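Ticket 3410
Queue: Ashworth laundry and linen
Subject: White printed tees will not hold a flat fold
Opened by: Diane Chisholm
Assigned to: Aurelio Figueroa
Priority: normal
Status: open, waiting on requester

Description
White T-shirts with the black front print are coming back from the wash and will not fold to the shelf size. The body ripples after it is smoothed out, and the folded shirt is too wide for the shelf bins. The plain white ones from the same load fold fine. Started in October after we switched to the Stotumetti detergent. Bin 426 is the worst. Please advise before the next load goes to Bristhorpe.

Diane Chisholm, 8:40 a.m.
Forgot to add: dryer is on the high setting, full cycle. Shirts sit in the cart until someone gets to them. Sometimes that is the afternoon.

Aurelio Figueroa, 9:15 a.m.
Two things to check first.
Are the printed shirts going in inside out? Are they being folded straight from the dryer or from the cart?
I doubt it is the detergent but I will leave it on the list.

Diane Chisholm, 9:32 a.m.
Right side out. From the cart.

Aurelio Figueroa, 9:50 a.m.
Please run one small load as follows and report back:
Printed shirts only, inside out.
Medium heat. Take them out while the seams are still a little damp.
Shake each one once by the hem, then lay it face up and smooth from the collar down. Do not pull sideways. Pulling sideways stretches the jersey around the print and it springs back as soon as you let go.
Fold the sides in to the edge of the print, sleeves back, then bottom to top.
Same detergent as now, so we only change one side of it.

Olaia Collado, 1:20 p.m.
Ran it for Diane, 6 shirts. 5 folded to size and went in the bin. The last one still has a wave across the body. I smoothed it twice with my hands and got the same result. The print has not cracked or peeled.

Aurelio Figueroa, 1:45 p.m.
Better than I expected. For the last shirt, check the side seams. Hold it up by the shoulders and see if the seams hang straight or wander toward the front. If they wander, the shirt was cut off grain and it will never fold square. Those go in the rag bag or get rolled.

Olaia Collado, 2:10 p.m.
Left seam comes forward at the hem. Right one is straight. The label says Breltden, same as the others.

Aurelio Figueroa, 2:25 p.m.
Then that one is twisted. Set it aside and do not iron it to try to correct it, the heat will mark the print. I am changing the folding instructions to medium heat and no cart time.

Attachments (2) 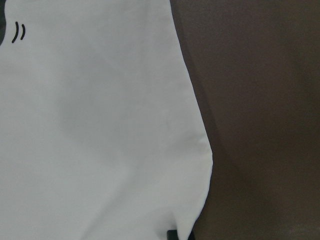

White cloth on the brown surface, small black marks at upper left
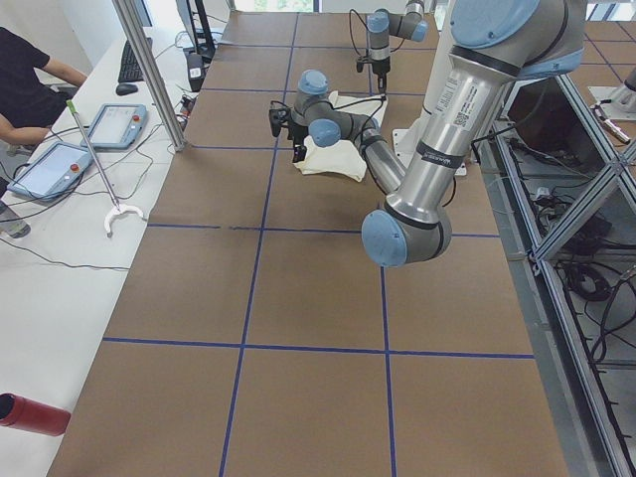 White cloth on the taped table

Hermenegildo Becerra, 3:05 p.m.
We had the same trouble at the other site and it was mostly the cart. Once they cool in a heap the creases set and you can smooth all day. If you can't get to them right away, lay them over the rail in a stack, fronts up, and fold later. Also, don't throw out the twisted one yet. Rolled from the hem it fits a bin as well as the rest. Did anyone try a load with the old detergent?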